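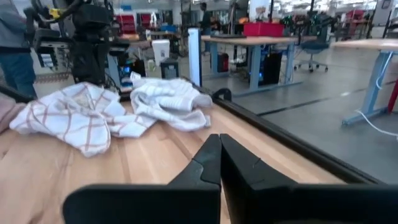 What an Open Day Should Show

Floltia opened its workshop to the public in July, and I went because the notice said the robots would be folding towels. I have folded a lot of towels. For nine years I worked in the linen room of a mid-size hotel, and before that I did the same job in a care home, so I know the work well enough to judge anyone who tries it, and I wanted to see how a machine would go about it.

I came away thinking that the visit was worth the bus ride, that the people who ran it were decent and careful, and that they had organized the day around the wrong things. Other firms are starting to hold these events. Clirnthorpe is planning one for the fall, in the old freight building near where I live. So I would like to set down what I think a member of the public should get from one.

The workshop is a big, bright room with a concrete floor, red shelving, and desks with computers under them. It looked like a place where people work, and I liked that. I had expected carpets and a screen with a film on it. There was a film, but it was in the front office and you could skip it.

Visitors went through in groups of 15. Each group got 30 minutes on the floor, and 18 of those minutes went to talking. I know this because the schedule was printed on the card they gave us at the door. We heard about the history of the firm, then about labor shortages in commercial laundries, then about a project called Triltside, which is Floltia's name for its work on cloth. The talk was clear. The speaker used ordinary words and stopped when people raised their hands. All the same, by the time we got to the tables we had 12 minutes left and two robots to look at.

Towels on a wooden tabletop, a black gripper with two fingers, and a person standing nearby. That is the whole job as you see it from the rope. The towels at our table were a plaid one and a striped one, crumpled up, the way they come out of a dryer or a hamper. I was glad of that. It would have been easy to begin with a towel already laid flat and square, and most of the room would not have noticed the difference.

People who have never done laundry for money tend to think the folding is the work. It is the smaller part. The work is finding the corners. When you pull a towel out of a heap you are looking for an edge, and you run your hand along it until you reach a corner, and you do this so fast that after a year or two you could not explain it to a new hire. I have tried. You end up taking hold of the other person's wrists and moving them.

So when I watched the gripper come down over the cloth, I was watching for that one thing, how it would pick its spot. On the first try it took hold of a ridge in the middle of the towel, lifted it, and let it drop. On the second try it got closer to an edge. On the third it had something I would call a corner, and the group clapped. Then a bell went and we were moved along to the next table, and I never saw the towel folded.

I do not hold the dropped towel against them. A new person in a linen room drops plenty. What bothered me is that the visit treated the tries as a delay before the result, when the tries were the most interesting thing in the building. The woman next to me had her phone down the whole time and only lifted it when the speaker said we might see a full fold. We could have been told what the machine was looking for each time it reached, and what it had got wrong the time before. Someone in that room knew.

I asked one of the staff how many times they had run this particular pair of towels. He said 433. He said it without checking, and he looked a little tired as he said it, and I thought it was the best piece of information I was given all day. It was not on the card or in the talk. If I had not asked, I would have gone home thinking that the robot had learned to do this over a few afternoons.

My first request to any firm planning one of these days is to put that number on the wall. Put up how many tries, and how many of them ended in a folded towel. If the second number is small, put it up anyway. People in my line of work are used to counts. We were counted every shift. I would trust a firm that let itself be counted too.

My second request is for more time at one table. Twelve minutes split between two robots meant that I saw half of two things. I would gladly have given up the history of the firm for one job seen from start to finish, including the part where the person steps in and sets the cloth back to where it began. That person matters. A laundry manager thinking about buying one of these machines will want to know how often a worker has to walk over to it, and how long the walk takes out of the worker's own day. Nobody in our group asked about it, and I think that was because the person doing it stood back and kept quiet, and the speaker did not mention the job.

My third request is harder, and I expect some readers will disagree with me. I think the talk about labor shortages should be dropped, or else done properly. We were told that laundries cannot find staff. That may be so in some towns. Where I worked, the trouble was that people left, and they left over pay, heat, and sore shoulders. If a machine can take some of the reaching and lifting, I am for it. I have a shoulder that would have voted for it years ago. But if you bring up the shortage, you ought to be ready to talk about wages in the same breath, and the speaker was not. When a man in our group asked what a folder earns, there was a pause and then an answer about the cost of turnover.

I have heard the argument that an open day is only advertising and that it is silly to expect more. A neighbor of mine said so when I told her about it. I don't agree. A firm that wanted only advertising would have stayed with the film. Floltia let us stand a few feet from working equipment and watch it fail twice, and I give them full credit for that. They had already done the brave part. They just hurried us past it.

The school at Ghoneim took its older students on the same day, and I talked with a few of them at the bus stop. They were cheerful about it. One had decided the robot was slow and that he could beat it with one hand, which is true, and I told him so. Another wanted to know why it had only two fingers. She had not asked inside because there was no time for questions at the table, only after the talk. It is a good question. I use my thumb and first finger for most of the corner work and the rest of the hand for smoothing, and I would have liked to hear an engineer on whether two is enough, and what you give up by leaving out the palm.

I would go again. If Clirnthorpe opens its doors in the fall I will be in line, and I hope they have a table where the visitors can fold a towel themselves before they watch the machine do it. Give everyone a crumpled one and ask them to notice what their hands do first. It would take five minutes and cost a basket of old towels. I have a few in the hall closet they could use.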